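Chapter 9
Small Containers and Surface Storage

9.1 Scope of the chapter

Chapter 8 dealt with fixed storage: shelves, drawers and cabinets. The present chapter deals with items that stay on a desk or side table in daily use, and with the containers that hold them. The main subject is the screw-top jar. Bags, boxes and mats are treated where they share the surface with it.

After working through the chapter, the student should be able to select a jar for a given content, place it on a finished wood surface without damage, and keep the surrounding area in working order.

9.2 Terms

Body: the part of the jar that holds the contents. Bodies may be clear, tinted or opaque.
Closure: the lid and any liner fitted inside it. A ribbed closure gives the hand a better grip than a smooth one.
Footprint: the area of the surface covered by the container when it stands upright.
Headspace: the distance between the top of the contents and the underside of the lid.
Mat: a removable layer between the container and the furniture.

Capacity is stated in milliliters. A 600 ml jar is treated as large for desk use. The Bevan method, used in the exercises, leaves 20 mm of headspace in every jar regardless of size.

9.3 Placement

Glossy wood shows scratches and rings more readily than matte wood. A container that is lifted and set down several times a day should therefore stand on a mat. Ribbed silicone is suitable – the ridges let air pass under the base – but crumbs collect in the grooves, and the mat has to be rinsed under a tap.

Tall, light objects such as paper gift bags go toward the back of the desk. Framed pictures that lean against a wall also belong there.

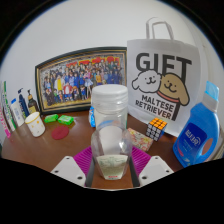 Labels fixed low on the body remain readable when the lid is off, but they are easily rubbed by the hand. Labels on the lid wear less and can be exchanged by mistake when two jars are open at once. Section 9.4 compares both positions using the Kosness worksheet.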